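Itgate Helpdesk
Ticket: Shared calendar drops room bookings after sync
Status: Closed, fix confirmed
Priority: Normal
Site: Plulledport
Handled by: Wenceslao Fuentealba

Reported problem

Bookings made in the Futari calendar client show up on the user's own calendar and then vanish from the shared room calendar at the next sync. The user gets no error. The booking stays on the personal side, so two people can hold the same room at the same hour and neither is warned. First report came in from the Plulledport front office. Same symptom later reported by accounts.

Initial checks

Server reachable from both desks. Credentials valid. Clock on both machines matches the server. Client cache cleared and rebuilt, no change. Signed out and back in, no change. Booking made through the web page instead of the client: stays put. Fault is therefore on the client side or in the sync service, and the room calendar itself is fine.

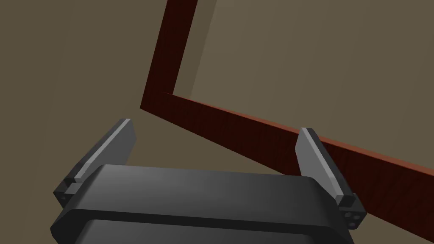 Sync log pulled from the front office machine with the level set to verbose. The client uploads the booking, gets an accepted reply, then receives a delete for the same item on the following pass. The delete is signed by the sync service account and no user is named. Test bookings were given plain titles so they could be found in the log without reading people's meetings.

Compared a deleted booking with one that survived. The only field that differs is the resource ID. The client writes it with a trailing space. The web page trims it. The sync service does an exact match against the room list, finds nothing, treats the item as an orphan and removes it.

Checked the room list export. IDs there are clean. The trailing space comes from the client's local copy of the list, which was imported by hand in July when the rooms were renumbered. The import file was padded to a fixed width.

Workaround given to users: book through the web page until further notice.

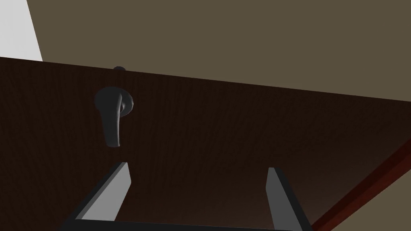 Desktop and Calendar Support, Itgate

Fix, first attempt

Deleted the local room list and forced a fresh download. Client rebuilt the list from its own backup file, padding included. Fault unchanged.

Fix, second attempt

1. Close the Futari client. Check that the tray process is gone as well.
2. Rename the room list file and its backup. Both have to be renamed before the client is started again.
3. Start the client and let it finish the first sync.
4. Open the room picker and confirm that the rooms are listed.
5. Make a test booking and wait for two sync passes.

Booking survived both passes on the front office machine. Repeated on the accounts machine with the same result.

Side finding

Orphan cleanup on the service reads at most 1000 items per pass. The backlog stood at 2000, which explains why some bookings lasted one pass longer than others and why the fault looked random to the users. The limit has been left as it is.

Still open

Pichon, which hosts the sync service, has been asked to trim resource IDs on receipt. Request acknowledged, no delivery date given. Any client that still has the July import will show the same fault until the two files are renamed.

Deleted bookings can't be restored from the service. Users were told to re-enter theirs from their personal calendars.

Closed 22nd February. Reopen this ticket if the symptom comes back; do not raise a new one.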